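Home Organization Basics, Handout 4: Small Bottles

Welcome back! Last time we did drawers, and I went on far too long about dividers (sorry, Rónán). Today it's pill and vitamin bottles, the kind that wander all over the counter until you can't find the one you want.

My rule is simple. Pick a container first, then let it set the limit. I like a little plastic basket with open sides, in a color you'll spot from across the kitchen, and six bottles in two rows of three is plenty for most of us. 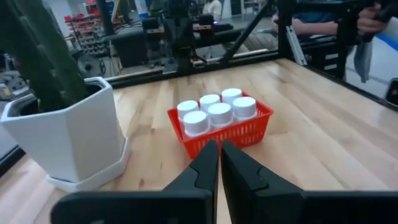 I once helped a friend in Skenton clear 22 bottles off one windowsill, and half were past their date! So before anything goes in, check the labels. Pull out the old ones, and keep anything with a child-proof cap up high.

Then load one bottle at a time, caps up. Stand the rest close by on the table where you can reach them, and move the houseplants over so you don't get a sleeve full of cactus.

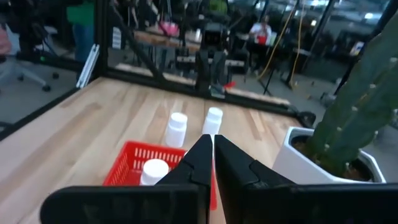 Racks or baskets?

A rack gives every bottle its own spot, so a missing one shows right away. A basket is more forgiving about odd sizes. I go back and forth, and at home I use both. Try each for 14 days and bring me your notes. 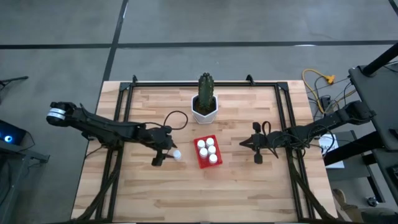 Red rack with round slots, two columns of three, and a small white bottle standing on the table.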